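Home News Projects Purchasing Contact

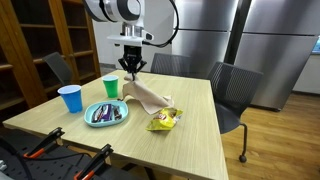 Equipment plan: table-clearing arms at Penent

The budget for the Furnier project now covers a second arm station. The first has spent 36 weeks on break-room work – cups, snack packets, cloth napkins – and the request to Brillthorpe is based on what that work needs.

Grippers come first. Two-finger models stay the standard, and we are asking for one spare per arm. Cloth is the hard case when choosing fingers, so the quote must list pointed and flat tips separately. Wrist cameras are priced as their own line.
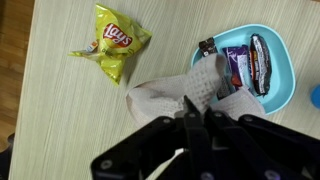

Wrist view: gripper on the cloth, beside the chips and candy bars.

Delivery is quoted at 40 working days from order. Devadiga will supply the mounting platform and cabling under the existing contract, so neither appears in the new request. Floor space is set at 152 square feet for both stations, including room for chairs.

Small items such as cups, trays and towels stay in the consumables budget. Please send requests for these by the end of June.
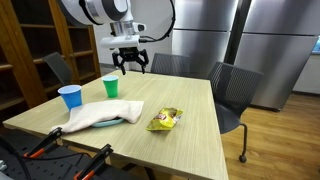
What we still need from teams

– Hours per week you expect to use the second station
– Any objects over the weight limit
– Training places needed

Replies go to the purchasing desk, room 102.

Search this site Enter keywords Go

Related items
Spare parts: what to order early
Furnier project: spring update
Leasing or buying a second arm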